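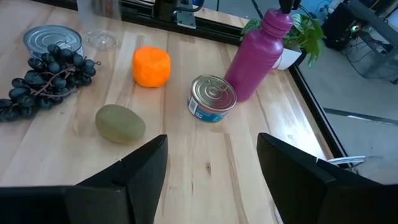

3.2 Looking after the gripper

I'll be upfront that most of our time on the Cukdale cell went into maintenance, and I reckon that deserves a proper section (the learning results are in Section 4, if that's what you came for!). The arm carries a two-finger gripper with a small camera at the wrist, so both fingertips sit in the lower part of every view, with the tabletop and the grocery items beyond them. We lean on that a lot. If a tip has shifted, the fingers stop lining up with the reference outline and we know before anything gets grasped.

The check itself is dull but quick. Every Tuesday we opened the gripper fully, saved one view, and laid the outline over it, as in Figure 2.

Figure 2. Wrist view with the gripper open over the grocery set. The black fingertips at the bottom are what we compare with the outline; the cans, fruit, cup and bottle are left where they are.

If either tip was more than 7 pixels off its outline, we took the finger off, wiped down the mounting face, put it back on and ran the Stoltel calibration routine again, which takes 10 minutes on a good day. Over 443 grasps we did this four times. Three were screws working themselves loose, and the fourth was me, having put a finger back on crooked after cleaning it (sorry, everyone).

Cans were hardest on the fingers. The rims are stiff, and a slightly low approach drags the tip across the lid, so we dropped the closing force by 30 per cent for anything metal and the wear slowed right down. Fruit was a different story, very gentle on the hardware but messy, and we ended up cleaning the tips after each fruit session with a damp cloth and nothing stronger. A solvent we tried in March left the surface tacky, and it took ages to get the colour and finish even again.

7 shares | 10 comments

Related items
Debnath: a low-cost wrist mount for tabletop arms
Cable wear in the Vultholm cell
Stoltel calibration, notes for new users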